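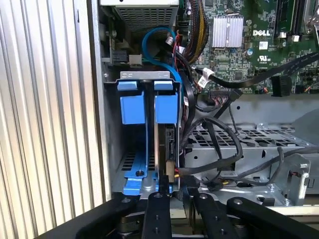 The Umov in the drive bay of our old Dell, just under the blue caddy.

So I've had the Umov gripper on my bench arm since July, and I finally feel okay giving it a score. I bought it to replace a Morikawa parallel gripper that I liked a lot right up until I started doing PC teardown work with it. The Morikawa has a great grip and a body like a shoebox. You try getting that down next to a hard drive with power cables running everywhere!

The Umov costs $727 with the wrist camera bracket, so it isn't a toy purchase. What you get for it is reach. The fingers are slim black links, and they'll go into gaps I used to skip. Drive caddies are my favorite test because the release tabs sit so close together, and out of 31 tries at a pinch and pull, the Umov blew 5. The Morikawa never got far enough in for me to bother keeping score (sorry, Morikawa).

Now the gripes. The screws on the links work loose, so check them every 300 cycles or so help you. The Orkov controller I run it from needed a firmware update before it would even read finger position, and the manual covers that in one sentence on the second-to-last page. Brestness, the shop I ordered from, did answer my email the same evening, which was nice of them.
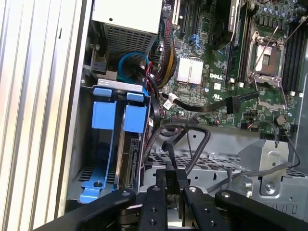

Wrist camera view with the board and the drive cage both in sight.

I love the camera spot, mostly. Having the fingers along the bottom of the picture makes lining up so much easier than my old overhead camera ever did. Shiny metal is still a pain, and I ended up locking the exposure by hand. Loose cables are the other headache. A looped SATA cable is exactly the kind of thing a finger wants to hook, so I keep the approach speed way down near them.

Would I buy it again? Yep, for cramped jobs like this one. If you're only moving boxes from one tray to another, get the Morikawa and spend the difference on a better camera. Four stars from me, and I'd go higher if Umov shipped it with some threadlocker.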